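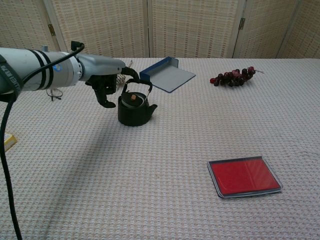

Lomano Cable Guide, Series 2
Wrist and forearm cable support for single arms fitted with a multi-fingered hand

Price: 467.00 including VAT
Availability: in stock at our Rustberg workshop
Owners of the first series: please read the safety notice below before you use the arm again

About the Lomano

If you have an arm with a hand on the end of it, you will know the cable we mean. It comes up from below, goes over the top of the arm and arcs forward to a little connector on the wrist, and for most of the day you forget about it completely. You are watching the fingers, as anybody would, and whether the thumb is going to get itself round the handle of the kettle this time. Meanwhile the slack hangs in a great friendly curve beside the table and swings about with every move the arm makes.

The Lomano is our answer to that curve. It is a pair of soft-lined cuffs that close around the forearm, a sprung guide that carries the cable between them, and a short hood that sits over the wrist connector so that any tug is taken by the cuff and never reaches the plug. We have sold it for a good while now to people who do tabletop work with household things (teapots, trays, dustpans, artificial fruit and all the rest of it), and we are very fond of it. The first series did have a fault, though, and we would like to set it out properly on the page where you buy the thing, as well as in the letter we sent to owners.

Safety notice: first series guides

In April a customer wrote to tell us that their hand had gone limp in the middle of a lift. The arm itself was fine and carried on along its path quite happily, but the fingers had lost power and let go, and a full cast-iron teapot came down on the table edge and then on the floor. No one was standing close, we are very glad to say. The water was cold, too, and we would ask everybody to keep it that way during trials.

They sent us the guide and we put it on our own test arm with the same routine, a reach and a wrist turn, over and over. The hand dropped out on cycle 3,496. When we took the hood off we found that the retaining clip had crept backwards along its rail by a hair at every wrist turn, until the hood was resting on the locking tab of the connector and gently pressing it open. The plug still looked fully home from above. It was only when the wrist rolled to the far end of its travel that the contacts parted, and they came back together as soon as it rolled the other way, so the log showed a short gap and then nothing amiss at all.

That last part is what makes this a safety matter and more than a nuisance. A hand that fails and stays failed gets noticed. One that lets go for a moment and then recovers may start to close again while somebody is leaning in to pick up whatever it dropped. We have since had 11 reports that match this pattern. There have been no injuries.

How to tell which series you have

Look at the inside of the hood. The first series has a plain grey clip with a smooth rail. Series 2 has a stepped rail and a clip with a small raised letter R on it, for Ruotsalainen, who make the new clip for us.

If yours is the first series, please stop using it. Power the arm down, unplug the hand, slide the hood off and leave the cuffs where they are. The arm can be run without the hood provided the hand is kept empty or is only handling light, soft items, and provided the cable has enough slack to reach through the whole of the wrist's travel. We will send you a Series 2 hood and clip free of charge, wherever you bought the original, and you needn't send the old one back first.

What has changed in Series 2

The clip now locks into a step on the rail and cannot slide. You will hear a click when it goes in, and you should be able to pull quite firmly on the cable behind the cuff without seeing the hood move at all.

The hood is cut away above the connector, so you can look straight down at the locking tab during your morning check. We had a little argument in the workshop over this, as it does let in more dust, but we all came round to preferring a dusty tab that can be seen.

The spring in the guide is softer. Several customers had told us that the old one pushed back at the wrist when the hand was angled down to the table, and having lived with the new one for some months we think they were right.

Fitting and daily checks

1. Switch the arm off at the supply and wait for the joint light to go out on arms that have one.
2. Close the cuffs around the forearm with the lining flat. They should turn under a firm hand and stay put under a light one.
3. Lay the cable into the guide from the cuff end and work forwards. Leave a palm's width of slack behind the connector.
4. Press the hood down until the clip clicks.
5. Gather any thinner wires hanging under the arm and tie them up loosely. The Lomano does not carry these, and a dangling bundle will find the handle or spout of anything tall.
6. Power up with the table clear and run the wrist slowly through its full travel, watching the connector the whole way.

Please do step 6 every morning, and again after any collision, however small it seemed. If the hand drops out at any point, press the emergency stop before you reach for whatever has fallen, even if the fingers are still.

In the box

Two forearm cuffs, sprung guide, Series 2 hood with clip, spare clip, printed fitting sheet.

Not suitable for

Arms with a cable routed inside the forearm, two-jaw grippers with a side connector, or any work with hot liquids or near an open flame.

Replacement hoods

Write to the Kandivura parts desk with "Lomano hood" as the subject and your delivery address. We don't need a receipt. Hoods usually leave Rustberg the next working day, and if you have had a drop-out of your own we would be grateful for a few lines about what the arm was doing when it happened.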